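I got out of the shower this morning, grabbed my towel and started wondering about it. How does a floppy piece of cloth drink up all that water? I had to go find out, and now I get to tell you!

## It starts with loops

Next time you're near a bath towel, put your nose almost on it. See the tiny loops of thread? Lots of towels are covered in them, front and back. That kind of cloth is called terry. Each loop is a little bend of cotton, and there are so many that you'd give up counting before lunch (I gave up way before lunch).

Loops are great because they give the water more places to go. A flat bedsheet has much less thread to touch your skin. Have you ever tried drying off with a sheet? I have. It took forever, and my socks got soggy.

## Cotton loves water

Now for the really small stuff. Each thread is made of cotton fibers twisted together, and there are skinny gaps between them. Water likes to creep into skinny gaps, even uphill! Scientists call this **capillary action** (say it like CAP-ill-air-ee). You can see the same thing when you dip one corner of a paper towel in a glass and the wet part climbs.

The cotton itself helps too. It's made of stuff called cellulose, and water sticks to cellulose really well.

## Big towels, little towels

A big towel can hold more water than a little one of the same kind, but it's also heavier to carry and slower to dry. Little cloths are handy for faces, spills and muddy dog feet. You don't need a giant towel for one drop of juice!

Towels can feel different from each other, too. Some are smooth and some are fuzzy, and you can often tell a bit just by looking.

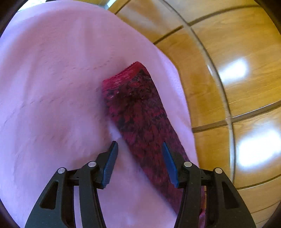 I like the red cloth lying on the pink towel, with its dark speckles and its fluffy end. The pink one looks so soft, all bumpy like little hills.

## Try it yourself

My friend Spyros Economou taught me this one. Do it in the kitchen, and ask a grown-up first.

1. Find 2 cloths about the same size, one with loops and one that's flat, like an old T-shirt.
2. Pour 300 milliliters of water into a bowl.
3. Dunk the first cloth, count to ten, then lift it out and let it drip over the bowl until it stops.
4. Pour what's left into a measuring cup and write down the number.
5. Fill the bowl back up to 300 and do the second cloth.

If you have 280 left, your cloth is holding 20. Which one drank more? Make a guess before you start, and hang everything up to dry when you're done!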